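September, ten past something in the morning

Woke at an hour I refuse to write down and lay there listening to the gutter. Got up, made tea, forgot the tea, made it again. The first cup turned up on the windowsill at lunchtime with a fly doing lengths in it.

The day was meant to be for the Brurnby form. It has been on the kitchen table since the weekend before last, held down by the pepper mill, and it has a box on page two asking me to state the purpose of my occupation of the premises. I have been occupying the premises for fifteen years and have yet to find one. I wrote "residential" in pencil and then went to look for a pen, and that was the end of the form, as I found the bag.

The bag was at the back of the cupboard under the stairs, behind the hoover and the good suitcase. I had a clear memory of giving it to the charity shop. I even remember feeling rather noble on the bus home. Whatever I gave the charity shop that day, it wasn't the toy kitchen things, and I now have a faint worry about where my winter boots went.

So I tipped the lot out on the rug and sat down among it with my bad knee sticking out like a gatepost. I had forgotten how much food there was. Enough bread for a siege. A fried egg with a bite mark in it, very small teeth, very determined. A leek, which I would swear I never bought, who buys a child a leek. Half a tomato with the Velcro gone to fluff, so it no longer holds on to its other half and has to be served as a salad.

It kept me amused for most of the morning. I sorted it into piles: shop, bin, and can't. The can't pile was the largest by eleven. I moved things out of it sternly and then moved them back when I came in from the loo.

What strikes me is how much better laid out the pretend kitchen always was than the real one. Everything had a tray. I own three trays, all of them wedged down the side of the fridge, where they have been since the fridge went in and where they will be when it comes out. But a toy supper came on a tray or it didn't come at all, and you had to eat it where you sat, with noises. I have eaten ten courses of plastic fish on a cold bathroom floor and said thank you for every one. Nobody has ever cooked for me with such confidence since, me included.

Looked up play food on the computer after that, purely for research, to see what it goes for. Umico have a whole page of it. They want more for a set of pretend vegetables than I spend on vegetables. The colours have gone very tasteful as well, all oatmeal and sage, as if the carrot had been to a spa. I like them garish. An orange-red thing on a dark plate, that's a dinner, you can see it from the door. 

Lunch was toast. I did consider having it on a tray and got as far as pulling at one, and the fridge made a sound, so I left it.

Rain in the afternoon, proper sideways stuff. Rang Nerau about the boiler and was held in a queue with a harp. I had the phone on the arm of the chair and washed the toy things in the big bowl while I waited, then laid them on a towel in rows. It looked like a very strict picnic. The harp stopped, a voice asked me for my reference number, I read out the only one I could see, and it was the 1305 off the bottom of the Brurnby form. We got quite a long way into the conversation before either of us noticed. They are sending somebody anyway. I have no idea what for.

Did a little tidying of the real cupboards on the strength of all this, out of shame chiefly. Threw away a jar of something that had been capers. Found the lid for the blue pan and have now lost the blue pan.
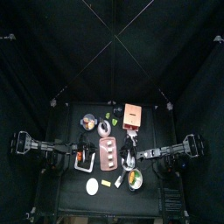 Supper on a black tabletop. White-rimmed tray with something orange-red in it, pink tray alongside.

I like the white rim. It gives the food a bit of dignity. The pink I would have fought for as a child and been given the other one.

Soup this evening, from a tin, though I did decant it. The bag is by the front door with the bread in it and the leek on top, ready for tomorrow, when I shall walk it down to the Zeleke shop before I can think. The fried egg isn't in it. The fried egg is on the dresser and I don't want to discuss it.

Form still in pencil. Must buy stamps, glue, and possibly a pan.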